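Posted in: Course materials / Food Studies / Bread and fillings

Unit 9: Layers, and what water does to bread

Last time we got as far as the crumb, so pick up your notes at the drawing of the cut loaf. Bread is a foam that has set. It is full of holes, the walls of the holes are mostly starch and gluten, and both of those will take in water as soon as you offer it. Everything in this unit comes out of that one fact, and I think it's one of the loveliest facts in the whole course, because once you have it you'll never look at a packed lunch the same way again!

Start with the wet fillings. A tomato is nearly all water, and cutting it opens up the cells so the water can get out. Salt speeds this up a great deal. Try it at home: put two slices from the same tomato on two saucers, salt one, and go and do something else for a quarter of an hour. The salted one will be sitting in a puddle. Now imagine that puddle on the cut face of a soft roll.

There are three things a cook can do about it. You can take water out before building (salting and draining, or scooping out the seeds). You can put something between the water and the bread. Or you can build late and eat at once, as every good snack bar does. Most real sandwiches use a bit of each.

The middle one is where it gets fun. Butter is the old answer and still a very good one, provided it goes right to the crust. A thin scrape in the centre does almost nothing, as the water simply goes round it. Mayonnaise works less well than people expect. It is an emulsion of oil in water, so there's water on the outside of every droplet, though it does still slow things down. Cheese is excellent. Lettuce is better than it looks on paper, being wet itself but with a waxy skin, and a whole leaf does far more than shredded leaf, for reasons you can work out from the last paragraph.

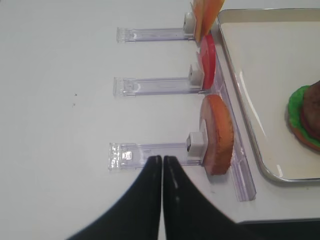

Toasting deserves a mention of its own. When you toast the cut side you dry a thin layer and make it stiff, and the water then takes longer to get through to the soft crumb behind. It doesn't stop it. Urs Leitner, who taught this unit before me, used to bring in a toasted half and an untoasted half of the same roll and stand both in a shallow dish of coloured water, and I'm hoping to do the same in class if the dish turns up.

Now slip. A tall sandwich is a stack of sheets, and it falls apart where two smooth wet sheets meet. Tomato on cheese slides. Cucumber on tomato slides horribly. A rough surface next to a smooth one holds much better, so a frilly leaf or the craggy side of a patty makes a good neighbour for almost anything. Press down on your stack with a flat hand and watch which layer moves first. That's your weak joint, and you mend it by swapping two layers round, not by adding a cocktail stick (though I've nothing against cocktail sticks).

Where should the heavy things go? Low down, mostly. Weight near the bottom makes a steadier stack, but it also squeezes whatever is underneath, and a hot patty lets out fat and juice as it rests. So the bottom half of the bun has the hardest job in the building. This is why some cooks put the leaf and tomato below the meat and others put them on top, and both camps can give you a decent argument. Heidrun Prantl's class in Cleltasmont spent a whole August on this question and came out evenly split.
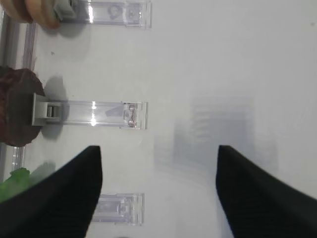
A word about bread choice. An enriched bun, with egg or milk or butter in the dough, stays soft longer and squashes without tearing. A lean roll has a better crust and a more open crumb, so it drinks faster. For wet fillings go for a close, even crumb. For dry fillings like ham or hard cheese you can enjoy the big holes. The Fevis bakery roll we use in the practical weighs 145 g, on the large side for one person, so we'll be sharing.

Terms to have ready for next time: crumb, emulsion, barrier, draining, resting.

For the practical, draw your stack from the bottom up before you touch any food. Label each layer W (wet), D (dry) or F (fatty), and mark any place where two Ws touch.

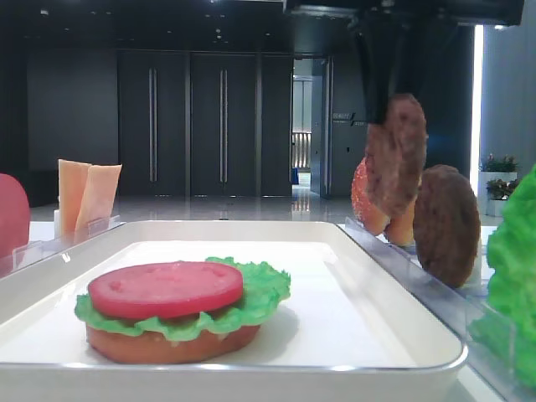

A start from the bottom up: bun, lettuce, thick tomato slice (food replicas).

Written work is one side, no more than 1,000 words. Choose a layered food you know well from home, savoury or sweet, and explain what each layer does for the one below it. Trifle is allowed. Lasagne is very welcome, as we haven't had a good one yet. Reading for next time is chapter 13 in the course pack, on pastry cases and how to keep them crisp.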